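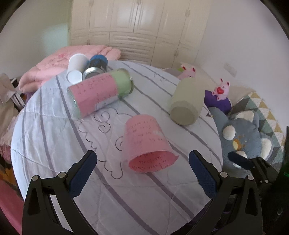 Most comparisons of grippers are made on a clean bench with wooden cubes, and I think this is why they teach us so little. The Kistarar hand and the Widell hand have nearly the same price and the same stroke, and on cubes they give nearly the same score. I stopped believing in such scores in April. A house is full of things that lie on their side. A cup that has tipped over on a wrinkled cloth, with its wide mouth towards the fingers and its narrow end pointing away, asks for a different kind of grasp from a cube. The fingers must open wide, come down on both sides, and close on a wall that is not parallel to them. Here the shape of the pad matters more than the force of the motor.

I tried both hands with the same Vikthorpe controller, 1257 grasps with the one and 1257 with the other. On cups and cans that lay down, the linked fingers of the first hand did better, and the reason is simple: the pads can follow a slope. The second hand is stronger, and its data sheet is very proud of this. But strength on a soft cup is a way to crush it, and I have crushed many.

My colleagues tell me that a hard test is an unfair test. If the cloth has folds, they say, then you are measuring the cloth. I understand the objection and I do not share it. The cloth will be there when the machine is sold. So will the plush toys beside the table, and the paper which is wrapped around a container and may slide when one pulls on it.

What I would like from the makers is modest. Please print, next to the force and the stroke, one result for round objects lying on fabric, with the number of trials. The Ó Séilleabháin test sheet has had a line for this for nine years, and in most copies I receive the line is empty. Until it is filled, I will continue to buy one hand of each kind and spoil my own cups.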